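4. Materials and linen handling

4.1 Why towels at all

Most work on small guesthouse laundries looks at sheets. Sheets are easy to weigh, flat, all one size, and the supplier will tell you the thread count. Towels get left out or lumped in as "other terry." We think this is a mistake. In the houses we followed in Bitavville, towels were the item staff complained of most, the item guests mentioned most in the comment book, and the item replaced soonest. Dlamini had argued this earlier in his January working note, on much thinner data.

The sample was 283 towels from 7 guesthouses, all cotton terry, all bought through the same wholesaler (Nijs). Sizes mixed. Colors mixed too, mostly white and pink, with a small batch of gray that we dropped after the first month as the dye bled and two houses refused to keep washing them. Of the rest, 182 stayed in service to the end of the study. The others were lost, torn, turned into floor cloths or taken home by guests. We did not chase the missing ones.

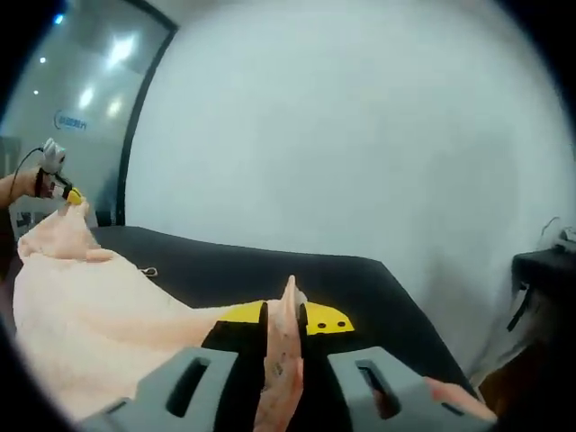

Softness was our main outcome and it is a hard thing to pin down. Staff have their own words for it - "flat," "boardy," "tired," "still good." Zulu sat with the housekeepers at two of the houses and wrote these words down before any scoring sheet was made, so the sheet follows their language and not ours. Their own test was always some version of a pinch: take up a bit of cloth, lift it, look at what it does. A pink fold held up in a narrow peak, as in the view here, shows the creases running along its length quite well, and creases were one of the things the housekeepers talked about. Cloth they called boardy tended to make a blunt tent with wide sides. Cloth they called still good was said to come up to a finer tip and then fall over when let go. We used the words as anchor points on a five-step scale. Two raters, scores averaged, disagreements of more than one step were rated again the next morning by both.

We know this is crude. A bending-length test would be better and we had no access to one until the last weeks of the project, by which time most of the towels had already been through the full set of washes. So hand scores it is.

4.2 Wash routines

Houses were left to wash as they normaly do. We asked only that they keep the log. Three broad routines came out of it:

Warm wash, detergent dosed by eye, line dried. The most common, and the one with the widest spread in scores.

Hot wash, measured detergent, tumble dried to the end of the cycle.

Hot wash, measured detergent, tumble dried part way and finished on a rack. Only one house did this, and only because its dryer was slow and they needed it free by noon.

Detergent was Pralero powder in five houses and whatever was on offer in the other two. Fabric softener was used in four houses. Jokov, the liquid one, mostly, bought in large cans and cut with water. How much water depended on who was on shift. The log has a column for this and it is mostly blank.

Water hardness we took from the town supply notice. Same value for all houses, so it cannot explain differences between them, but it may well explain why the line-dried towels did as badly as they did. Hard water plus still air is an old complaint and our scores fit with it.

4.3 Labeling and tracking

Each towel needed an identity that would live through up to 100 washes. First try was laundry pen on the hem. Gone or unreadable by the third week in most houses. Second try was a stitched cotton tab, which held but took too long to sew and which guests pulled at. Some housekeepers also disliked the tabs as they caught in the folding. After that we moved to barcode labels, put on for each check and taken off again before the towel went back into the wash, with the hem stitch color as a backup code for the house.

The temporary labels had one clear weakness. Terry pile is a poor surface to stick things to. A label sits on top of the loops, touching only part of the cloth, and lifts when the towel is rolled or bunched. Where a label was lost before scanning we went back to the hem stitch and the size, which gave a match in most cases. Where it did not, the reading was thrown out. A flat hem or a woven band would hold better, and anyone repeating this should put the label there from the start.

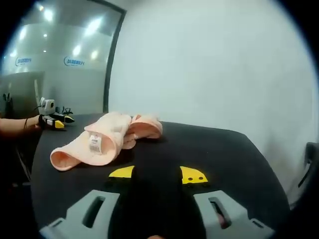

Figure 4. Pink towel, bunched and partly rolled, with white barcode label on the rolled section.

4.4 Checks

Checks were done at the house when possible, otherwise in our own room. Towels were brought in dry, shaken once, and left for an hour before anybody touched them. This hour matters more than we expected. Early on we scored straight out of the bag and the results were all over the place, a towel packed tight under others feels flatter than it is. Those early scores are kept in the data file but not used in Section 5.

Order of each check:

Scan or read the identity.
Weigh.
Look over both faces for pulled loops, thin spots and stains.
Pinch score, three places, first rater.
Same, second rater, without seeing the first set.
Fold, bag, return.

Weight loss was small and steady and did not track softness in any useful way. Pulled loops did, somewhat, but mainly in the houses with older machines, where we suspect the drum. One house changed its machine mid-study and the rate of new pulls dropped right after. One house is one house, we make no more of it than that.

Stains were noted but not scored. The housekeepers at the larger houses had strong views on this and were mostly right about which stains would come out. Makeup and sun lotion were the worst. Pink towels were kept in use longer than white ones with the same marks, which skews the survival numbers in favor of pink. We come back to this in 5.3.

4.5 Limits of the setup

Raters were not blind to color, and could not be. They were also not fully blind to house, as the hem stitch gives it away to anyone who has handled a few. Drying time on the line was logged in whole hours, too coarse for what we wanted. The softener column is nearly useless, as said. Guests are the biggest unknown of all: we have no idea what a towel went through between leaving the shelf and comming back to the basket, and neither did the staff.

The scoring sheet in its last form, with the housekeepers' words beside each step, is in Appendix B. Pieter Dlamini and Precious Zulu did all of the ratings used in Section 5. Log entries were closed on Nov 28, 2025, and anything handed in later was left out.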